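Print this article
E-mail this article

Choosing a benchtop: a stone fabricator on porosity, sealing and edges

April 2021

Marisa Testa has cut and installed kitchen stone at Bakalis for long enough to be wary of the word "maintenance-free". Most of the calls she takes after an installation concern white marble, and most of those concern etching.

"People use stain and etch as if they were the same," she says. "A stain is something that has gone into the stone. An etch is the surface itself, dissolved by acid. Sealer slows the first and does very little for the second."

Marble is largely calcium carbonate, which reacts with lemon juice, vinegar and wine. On a polished finish the mark shows as a dull patch. A honed finish is dull to begin with, so the same mark is harder to pick out. Testa recommends honed for any bench where food is prepared.

Her test for sealing is simple. A spoonful of water is left on the bench and wiped off after 5 minutes. If the stone has darkened, it needs another coat. She applies a penetrating sealer thinly and removes the excess before it dries. 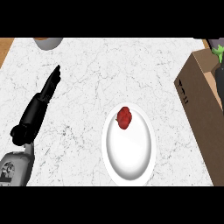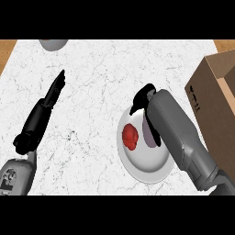 White marble surface with grey veining, with a grey bowl.

Veining affects how a slab is cut as well as how it looks. Some veins are sound and some are filled fissures, and Testa marks the doubtful ones before the template is laid. "You don't put a sink cut-out through one of those if you can move it," she says. In March the Brorilham workshop cut 41 pieces, and two were turned end for end for that purpose.

Overhangs are the other recurring subject. She will leave up to 297 millimetres unsupported on the thicker slabs she stocks, provided the cabinets are level. Beyond that she fits steel brackets.

For daily cleaning she specifies warm water, a pH-neutral detergent and a soft cloth. Bathroom sprays and cream cleansers are excluded. Light etching on a honed bench can be rubbed back by the owner with a fine pad, but a polished bench should be left to a tradesperson with the right machine.

Print this article
E-mail this article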